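Reabilitação de Interiores Habitacionais
Apontamentos da aula 4 – Bancadas: suporte, corte e juntas

1. Âmbito

A aula trata da substituição de bancadas em cozinhas existentes, com aproveitamento dos móveis inferiores. Os revestimentos de parede ficam para o módulo seguinte. O caso de estudo é a cozinha do apartamento Brodska, cujas peças desenhadas constam da pasta da disciplina.

2. Verificação do suporte

Antes de qualquer encomenda verifica-se o nivelamento dos móveis. A régua é colocada nas duas diagonais e ao longo da frente. Admite-se um desvio máximo de 2 mm por metro; acima desse valor corrige-se nos pés reguláveis, nunca com calços entre o móvel e a bancada.
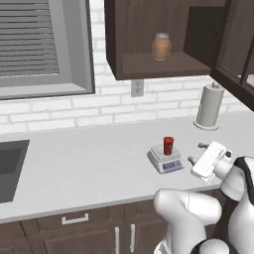 As travessas superiores devem estar íntegras e fixas nos dois extremos. Uma travessa empenada transmite a deformação à bancada e abre a junta de canto ao fim de poucos meses. Nos módulos de lava-loiça é frequente encontrar aglomerado inchado na zona do sifão; nesse caso substitui-se a lateral completa.

3. Levantamento de medidas

As paredes raramente estão em esquadria. Medem-se a profundidade em três pontos (extremos e meio) e o comprimento em dois (junto à parede e na frente). No caso Brodska, o troço entre a parede e a coluna do frigorífico mede 842 mm na frente e menos junto à parede, o que obriga a corte enviesado. Regista-se sempre a menor e a maior medida; a média não tem utilidade.

O molde faz-se em cartão rígido ou contraplacado fino, com indicação da face superior e do lado da parede. Moldes sem essa indicação não são aceites no trabalho prático.

4. Sequência de execução

4.1. Fechar a água e desligar os circuitos da placa e do forno no quadro.

4.2. Retirar o vedante antigo com lâmina e limpar o encosto à parede.

4.3. Soltar a bancada pelas fixações inferiores. Em bancadas coladas, cortar o cordão com espátula antes de fazer alavanca.

4.4. Assentar a peça nova a seco e verificar folgas – 3 mm junto às paredes, a preencher depois com vedante elástico.

4.5. Marcar os recortes da placa e do lava-loiça a partir do eixo dos módulos, e não a partir da parede. Os cantos interiores são arredondados; um canto vivo é ponto de início de fissura em pedra e em compacto.
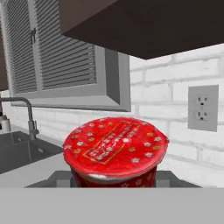
4.6. Selar as arestas cortadas. Em derivados de madeira a selagem cobre toda a espessura, incluindo a face inferior do recorte.

4.7. Fixar, vedar e aguardar a cura indicada na ficha técnica do vedante antes de repor a água.

5. Materiais

Compararam-se na aula duas amostras: o laminado Gemusura e o compacto Estolden. O primeiro corta-se em obra com ferramenta corrente, mas a aresta depende por completo da orla. O segundo exige disco próprio e apoio contínuo, em troca de uma aresta maciça que pode ser polida. A tabela de vãos máximos está no anexo Xia.

6. Cor, brilho e luz natural

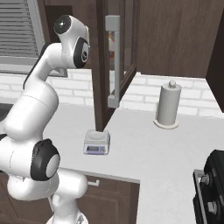
A escolha do acabamento faz-se no local, com a amostra na horizontal e à altura definitiva. O mesmo branco lê-se de modo diferente consoante a incidência da luz, e o brilho agrava os defeitos de planeza. Convém repetir a observação em dois momentos do dia, por exemplo às 10h e às 16h. Quando a janela tem estores de lâminas horizontais cinzentas, como os da imagem, a amostra observa-se com eles descidos e depois recolhidos, e anotam-se as duas situações na ficha.

7. Trabalho prático

Entregar planta cotada à escala 1:20, corte pela zona do lava-loiça e lista de materiais com desperdício incluído. Os grupos têm no máximo 4 elementos. A entrega faz-se em janeiro, em papel, com o molde dobrado dentro da capa. Peças sem cota de folga à parede são devolvidas para correção.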